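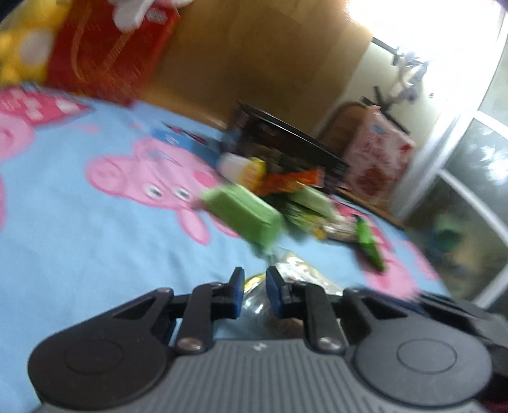 Snack sorting, children's bedroom, 30 July 2021

Started after lunch. Setup is the single bed in the small room, with the light blue bedspread that has the pink pigs on it. Snacks and small items go in the middle of the bed and get sorted from there into the three bins on the floor: bars, bags, everything else.

Pushpa did the shopping in Esemville yesterday, receipt is in the folder. Total of 22 packages for today. Povilas wanted the same mix as last time but the store was out of the round tins, so we have more wrappers and fewer hard things than I would like.

Notes as I go:

The pig print is busy. Pink or pale packages get lost on it from the doorway. The bright green one is easy to find wherever it lands. The clear plastic package is the awkward one, glossy, and you see the blue of the bedspread through part of it. I passed it over on the first run and had to go back.

Bedspread slides. Tucked it under the mattress on the wall side after run 4, better. It still bunches up when something is dragged across, so lift first, then move. Do not smooth it out between items, only between runs.

Where does a clear package with a wrapper section go? I put it under bags. Dace puts it under everything else. We need one rule before October or the sheets won't match. Ask Normunds, he wrote the original list.

Times: 15 runs done, fastest 75 seconds, slowest I did not write down because the phone rang in the middle of it. Runs 6 and 7 are on the back of the Tralia sheet, I ran out of lines. Copy over.

Crumbs in bin 2. One of the bags has a split along the seam, taped it and marked it with a T.

To do
- wash bedspread, cold, no softener
- plain sheet to compare against the pigs (Piret has a gray one)
- replace the split bag
- more tins
- nobody eats the bars until the last run is signed off

Left the bins under the window, lids on.

Prukia workshop notes. Questions to Piret Ozoliņš. Back to top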